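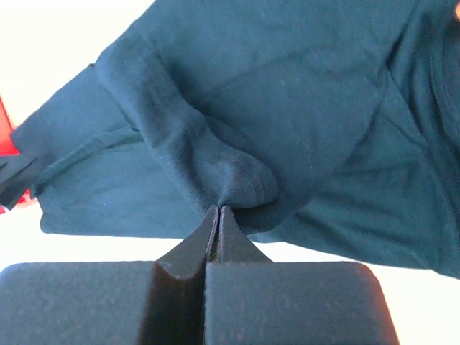
**Can you put parchment paper in the oven at any temperature?**

Up to whatever is printed on the box, which on mine is 425 degrees, and past that it goes brown and crackly and starts dropping little flakes on your cookies.

I get that one a lot from people who know I bake for the Saturday market in Busberg, usually by text, usually with the oven already beeping in the background. So I figured I'd write down everything I think about baking paper, wraps, boxes and bags, and then I can just send a link (you know who you are).

First thing, wax paper and parchment are two different products. Parchment has a silicone coating and wax paper has, well, wax. Wax paper in the oven smokes. I did it once with a tray of shortbread back when I'd just moved into the apartment and the whole place smelled like a birthday candle until the next morning. I still keep a roll of wax paper around for layering fudge and for wrapping caramels, and it's great at that. It just lives in a different drawer now.

Parchment I buy in flat sheets, not on a roll. I cannot tell you how much happier this made me! The roll stuff curls up the second you let go, so you end up sticking down the corners with dabs of dough or parking a spoon on each end. Sheets lie flat. They're cut for a half-sheet pan, they come in a big flat carton, and I slide that carton under the bed. My last carton was from Dufour, a restaurant supply place out by the highway that will sell to anybody who walks in, although the website makes it sound like you need a license and a forklift.

You can reuse a sheet, by the way. For plain cookies I get two or three trays out of one before it goes brittle. Anything with cheese or jam, one and done.

Okay, boxes. When I started at the market I used clear plastic clamshells for everything, and for muffins they're fine, but they're awful for anything with a crust. Crust needs to breathe a little. Put a warm hand pie in a closed plastic box and fifteen minutes later there's fog on the lid and the bottom is sad. These days hand pies go in paperboard boxes with a vent slot, and I let them cool all the way on the rack before they get anywhere near a box. I know that sounds obvious. Try remembering it at 5:30 in the morning with the car running.

The boxes I settled on are made by Irerer and they come flat, 185 to a case, which is a strange number and I have never found out why. You pop them open and fold in four tabs. The first dozen take forever and then your hands learn it – I fold mine on Thursday night in front of the TV. There's a grease-resistant coating on the inside that holds up for an afternoon. Overnight you'll see spots coming through on the bottom, at least with butter crusts, so I wouldn't pack the day before.

Cost, since people ask about that too. I went through my receipts in February and I'd used 1,410 pieces of packaging over the season, counting boxes, bags, liners and those little sauce cups. It worked out to almost 6 percent of what I took in. I'd been guessing 2! So I raised the hand pies a quarter and not one person said a word about it.

Bread bags are their own mess. Paper keeps the crust nice and dries out the inside by the next day. Plastic keeps the inside soft and turns the crust to leather. There are bags with a strip of clear window down the front that try to do both, and I tried a bundle from a shop called Gruduvlow. They look lovely on the table, people really do pick up the loaf they can see, but the glue along the window let go on a humid day and I had sourdough poking out the side. I went back to plain brown paper, and I tell everybody to move the loaf to a bread box or wrap it in a towel once they get home.

And foil! I nearly left out foil. It's for tenting a pie when the edges get too dark, and for lining the rack under anything that bubbles over. I don't store tomato stuff in it. The acid eats tiny holes in it and you get gray specks on your lasagna. Cover it with parchment first and put the foil over that, and it keeps fine in the fridge for a couple of days.

Next up I want to test a few compostable sauce cups, the kind with the snap lid, and see which ones can survive lemon curd and a bumpy ride across town. If you've got a favorite, leave me a comment and tell me where you buy them, especially if they sell in small packs, because I've run out of room under the bed.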